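How do I tell which clear plastic tub is which?
Posted by Ubaldo Martinelli

I kept every clear container that came into this apartment since March and now own what feels like 4000 of them. Some are rounded, some have rings molded in, none will admit to having a lid. Is there a system, or do I just move?

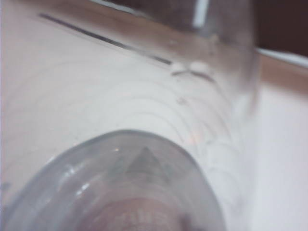
Clear plastic on clear plastic, tan edge behind.

Ratree Somboon
Sort by rim, not by size. Set the lids out on the table, try each tub once, and recycle whatever has no partner by dinnertime. I got mine down to 66, and my husband still calls that a collection. Put a strip of masking tape on the side of each keeper and write the lid number on it. Don't stack the domed ones inside each other, they stick.

Iker Escobar
just buy glass

Amparo Sarmiento
Glass is fine until you drop one. I second the tape, but use a paint marker if yours go in the dishwasher.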